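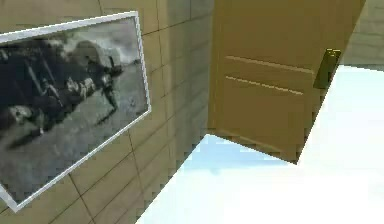 The Foruslow collection is a set of recorded examples used to train a system that finds its way around furnished rooms and handles everyday objects in them. All of it is made in simulation, by people steering a simulated robot from an ordinary desktop computer. The questions on this page are the ones we get most often from new operators and from groups who want to use the recordings. Many of them concern views like a tan tiled wall with a framed black-and-white photograph on it and a wooden door standing open beside it. Views of that kind are part of the collection, and they stay in. Last updated April 4, 2020.

What counts as one example?

One example is a single attempt at a single instruction, from the moment the operator presses Start to the moment the operator presses Done or Give Up. It contains the camera views, the commands the operator sent, and the text of the instruction. If you pause in the middle, the pause is cut out when the file is saved.

How many examples do you need?

The target is 2,000 for the first release. Each operator is asked for no more than 500, so that one person's driving habits don't dominate. Stalthorpe operators have a separate signup sheet but the same limit.

Do I need experience with robots?

No. You need a computer that can run the Dremside viewer, a game controller or a keyboard, and enough patience to repeat a task. The practice level takes around 10 minutes. Examples recorded in the practice level are not kept.

The view is tilted. Is my viewer broken?

Probably not. The camera pitches and rolls with the body it is mounted on, and walls can look as if they are leaning. Keep going. If the view is upside down or stays completely black for more than a few seconds, press Give Up and choose "display problem" from the list.

Why is the floor so bright?

The lighting is set differently from one room to the next, and in some of them the floor renders almost white. We know about it. Please don't change the brightness in the viewer settings to compensate. It only affects your own screen, and it makes it harder for us to work out what you were reacting to.

Which objects are used for the table tasks?

Common household and desk items. The instruction names one or two of them and a place, for example "move the ball next to the keyboard." Positions are picked by the software when the level loads, so things may overlap.
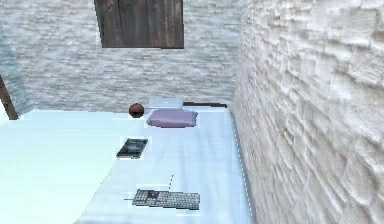
Overlaps are allowed as long as you could still tell what each item is. A cloth lying partly over a laptop is fine. An object that has sunk into the tabletop or hangs in the air is an error, and you should press Give Up and report it.

What if I can't tell what an object is?

Use the word in the instruction and pick the closest match. A flat black device might be a phone or a small tablet, and the model only has to learn which item the instruction meant. If two items fit equally well, choose either one and tick "ambiguous" at the end.

Do you keep failed attempts?

Yes. Bumping into a chair, reaching for the wrong thing and correcting it, or running out of time are all useful. They are stored with a separate label and left out of the default download. Please don't fail on purpose.

How should I drive in the larger rooms?

At an even speed, and looking where you are going. Turn the camera before you turn the body. Don't cut close around furniture to save time, as there is no score for speed. Typical instructions are "go to the dining table" or "stop in front of the sofa."

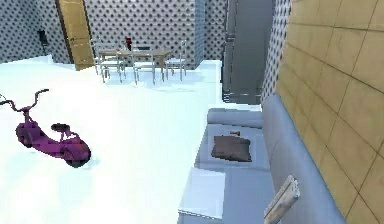 Scooter, dining area and sofa in one of the simulated rooms.

Can I go through doors?

Only if the instruction sends you there. A door that is already open can be used. We don't collect door opening in this release. It is planned for July, in the Buchanan rooms.

Are the examples checked?

Each one is watched by 2 reviewers, who don't see each other's answers. They check that the instruction was carried out and that the label is right. When they disagree, the example goes to Ingeborg Hämmerli, who decides.

Can I have one of my examples removed?

Yes, at any time before the release is frozen. Send the example number through the contact form. After that point we can leave it out of the next version but can't recall copies already downloaded.

Is my name stored with the recordings?

No. Files carry an operator code. The list matching codes to names is kept separately and is deleted once payments are settled.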